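Drop bags sur la Rantala 300 : combien de kilos, et que mettre dedans ?

Posté par Eino Ojala

Bonjour à tous, je suis inscrit pour la première fois à la Rantala en janvier, avec huit chiens.
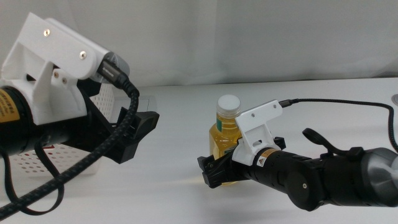

Le règlement parle de sacs de ravitaillement déposés la veille du départ, mais je ne trouve pas de poids maximum. J'ai fait jusqu'ici deux courses plus courtes, sans assistance à prévoir. Est-ce qu'il faut tout répartir à parts égales entre les points de contrôle, ou charger davantage celui du repos obligatoire ? Et pour les bottines, vous en comptez combien par étape ?

Siiri Nurmi

J'ai couru la Rantala 3 fois. Il n'y a pas de poids limite écrit, mais à Estley les sacs sont portés à la main depuis la route, donc évite les sacs de trente kilos - deux petits valent mieux qu'un gros. Pour la répartition, je mets le plus au repos obligatoire : viande en tranches fines, croquettes, graisse, et de quoi changer toutes les bottines. Compte un jeu complet par étape, plus une dizaine de rechange. Sur neige dure, double la réserve. Côté nourriture, je pars sur environ 755 grammes de croquettes par chien et par jour, plus la viande, mais ça dépend beaucoup de tes chiens et du froid. Mets aussi une paire de gants secs et des chaussettes dans chaque sac. Écris ton nom et ton numéro de dossard des deux côtés au marqueur, les étiquettes collées tombent avec le gel.

Arvo Kokkonen

Moi je mets pareil partout et ça passe. Prends de la viande.

Aleksi Saarela

D'accord avec Siiri pour l'essentiel. La paille est fournie à Estley et à Vollora, l'alcool pour le réchaud aussi, mais l'an dernier il fallait le demander au départ. Vérifie à la réunion des mushers, ça change d'une année à l'autre. Les sacs non utilisés reviennent à l'arrivée le lendemain vers midi.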